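When the Neighborhood Feed Became the Newsroom

Residents of the Tokura district once learned about road closures from a printed bulletin left at the library. Today most of them learn from Mellow, a neighborhood messaging service, and what they read there is not always correct. In October, a post on the service stated that the district's water supply would be shut off for 2 weeks. By evening it had been copied into 305 separate groups. The water department had planned a closure of four hours on a single street.

The post came from an account that used the name of a retired city engineer. The engineer had never opened an account. Its profile picture had been taken from a real estate listing in another state, and its earlier messages, all deleted within a day of the water post, concerned discount mattresses.

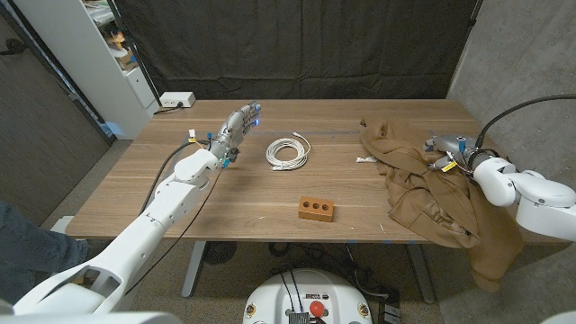

Nithin Chacko, who edits the local news site Cumik, received the first reader inquiry at breakfast on Saturday. He telephoned the water department, reached a duty supervisor, and published a correction before noon. The correction was shared in 14 groups.

"We had the right information early in the day," Chacko said. "Our readers had it as well. The people who needed it most were reading something else."

The difference in reach has become a familiar concern for small publishers. Cumik employs four people and does not pay for placement on any platform. Its articles appear on Mellow only when a member posts a link, and links are displayed below messages that contain original text. A rumor typed directly into a group therefore appears higher than the report that disproves it.

Mellow responded to written questions from this magazine. The company stated that the account had been suspended for impersonation, and that accounts claiming a public role will be asked to confirm it beginning next year. It declined to say who had operated the account or whether related accounts had been identified.

An outside review was carried out by Ikonen, a research firm retained by the district council. Its report traced the message through the groups and found that most members who passed it on had added a comment of their own, often a warning to elderly neighbors to store water. The report found no sign of payment or of automated posting after the first hour. It recommended that the council publish service notices on Mellow under its own name, at the same time as they appear on its website.

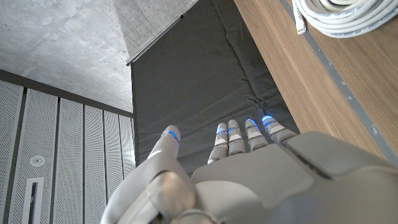 Who is responsible for correcting a false notice once it has spread?

Under the district's current rules, each department answers only for the statements it has issued. The water department corrected its own website on Saturday afternoon but had no authority to post in private groups. The council will consider a shared notice desk at its next session, with Cumik and two other local publishers invited to comment on the draft.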